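3. Moisture response of edge-glued maple boards in domestic storage

3.1 Boards and seams
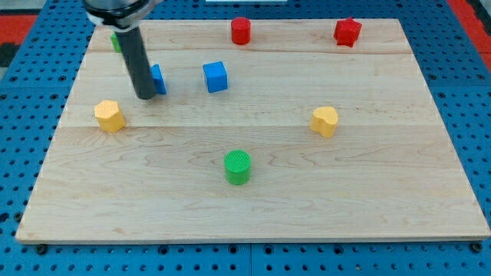

Figure 2. Pale maple board with visible seams between glued strips, on a blue perforated surface.

The boards considered in this section are of the kind sold for kitchen and light workshop use. They are built up from strips of maple laid side by side and glued along their edges, so that the finished piece behaves in most respects as a single thin plate. The seams are faint to the eye and are often easier to find by the change in grain from one strip to the next than by the glue line itself (Figure 2). Wavy grain of the sort shown is common in maple and is usually treated by sellers as a matter of looks. For the present work it matters for a further reason: where the grain wanders, the direction of greatest swelling wanders with it, and a board that is flat when it leaves the maker may not stay flat in a damp cupboard.

Wood takes up water from the air and gives it back until it comes into balance with its surroundings. Along the grain the change in length is small enough to be ignored for a board of household size. Across the grain it is not. The amount also depends on whether the growth rings meet the face of the strip at a steep or a shallow angle, with shallow rings giving the larger movement. A maker who mixes strips of both kinds in one board, as is usual when offcuts are used, produces a plate in which neighbouring parts wish to grow by different amounts. The glue holds them together, and the difference is taken up as stress at the seam, as a slight step at the surface, or as bending of the whole board.

Earlier treatments of this problem have mostly dealt with flooring and table tops, where the piece is held down at several points and only one face is open to the air. A loose board differs on both counts. It is free to bend, and the way it is put away decides which of its faces can breathe. We therefore treat storage position as a variable in its own right.

3.2 Material and preparation

A total of 80 boards were obtained from a single workshop in Paiva, all from the same order and all supplied without oil or wax. The workshop does not sort its strips by ring angle. Each board was given a number on one end and its better face was marked as the upper face, this choice being made by eye before any measurement was taken. Boards with an open seam, a loose knot or a repair were returned and replaced.

Before testing, the boards stood on edge in a conditioning room at Levorstead for 8 weeks, with a gap between neighbours so that air could reach both faces. Weighing was carried out weekly. A board was taken to be settled when 2 weighings in a row agreed to within the reading error of the balance. All of the boards met this condition before the end of the period, and the remaining time was used to practise the flatness measurement and to train a second operator.

Half of the boards then received a coat of Lidatia, a plain drying oil, on both faces and all edges. The coat was wiped on with a cotton cloth, left overnight and rubbed down in the morning. The other half were left bare. Boards were assigned to the oiled and bare groups by drawing numbers, without regard to grain or seam position.

3.3 Storage positions

Each group was divided equally between two positions. In the first, boards lay flat on a sealed shelf, with the lower face in full contact with the shelf and the upper face open. In the second, boards stood on a long edge in a slotted rack, both faces open. The shelves and racks were placed in the same room, on opposite walls, and were exchanged halfway through the test so that any difference between the walls would fall on both positions alike.

The room was held in a dry state, then brought to a damp state over the course of one day, held there, and returned to the dry state in the same manner. The cycle was chosen to resemble a kitchen between winter heating and a wet spring. It is harsher than most homes would provide over the same period, and the results should be read as a comparison between treatments and positions. They are not a forecast of how far a given board will bend in use.

3.4 Measurement of bending

Flatness was measured with a straight steel bar laid across the board at right angles to the seams. The bar rests on 2 feet near the edges, and a dial gauge at its centre gives the height of the board surface relative to the line between the feet. A reading was taken at each end of the board and at the middle, on the upper face only. The bar was checked against a granite plate before and after every session.

Steps at the seams were recorded separately by drawing a stylus across the board. This proved to be the less reliable of the two methods. On strongly figured strips the stylus followed small ridges raised by the damp air, and these could not always be told apart from a true step. Stylus traces from such strips were kept but are not used in the comparison below. The full set came to 200 traces, of which those with a clear flat region on each side of the seam were accepted.

3.5 Results

Boards lying flat bent more than boards standing on edge, in both the oiled and the bare groups. The direction was the same in nearly every case: in the damp state the open upper face swelled first and the board rose at the centre. Boards on edge showed small movements in both directions with no clear preference, as would be expected where both faces take up water at the same rate.

The oil slowed the movement but did not remove it. Oiled boards on the shelf reached their greatest bend later than bare boards on the shelf, and the bend they reached was smaller. On return to the dry state the bare boards recovered more quickly. A few of the oiled boards had not fully recovered at the last reading, and it is not possible to say from these data whether the remaining bend was permanent or merely slow to leave.

Seam steps were small throughout. Where a step was found, it lay most often between a strip with steep rings and one with shallow rings, in agreement with the account given in 3.1. No seam opened during the test. Seams close to a long edge showed no more stepping than those near the middle of the board.

An earlier trial at Prulia, carried out on beech boards with a shorter damp period, found a larger benefit from oil than is reported here. The two trials differ in species, in the oil and in the length of exposure, and the shorter exposure alone could account for much of the gap, given that the oil acts mainly by delaying the uptake of water. The effect of exposure time is taken up in Section 4.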